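Shahla Fallahi learned to swim at the age when many people stop. We spoke after her morning practice at the Skasport pool, and she was still drinking her tea when I asked why she started.

"My daughter went into the water and I stayed on the bench," she says. "For 2 summers I was holding the towels. Then I was tired of it."

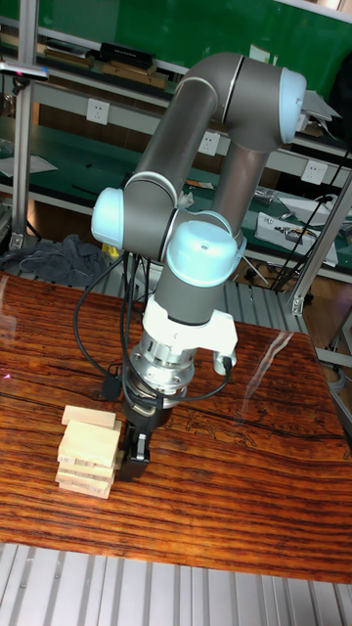
Her first teacher was Radymyr Harasym, who keeps a small group for adults. He did not let her swim at all in the first 3 lessons. She only breathed out under the water and stood up again.

"I was angry with him," she remembers. "I paid for swimming and I was making bubbles."

In August she swam one whole length. She says that it was ugly and very slow, and that she swallowed a lot of water near the deep end.

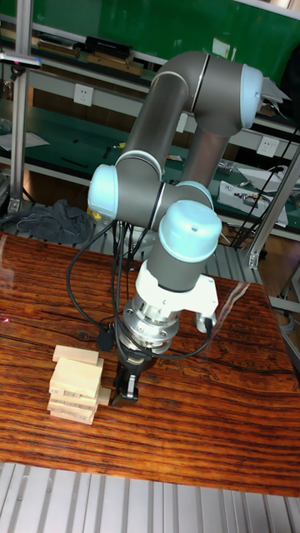

Skasport Adult Swimming Club

Now she comes 4 times in a week. I asked what is still difficult for her.

"The cold shower before," she says, and laughs. "And turning my head to the left side. To the right I am a fish." 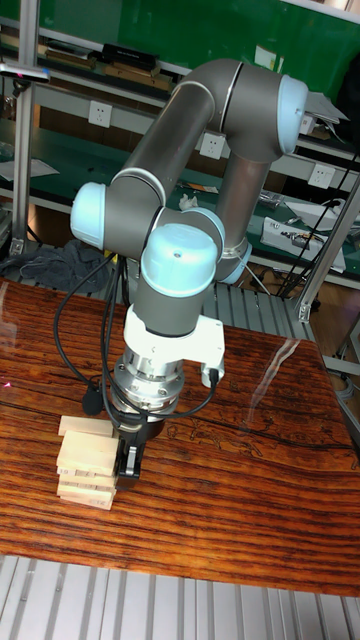 She does not want to compete. Her plan is to swim in the lake with her daughter next summer, if the water will be warm enough.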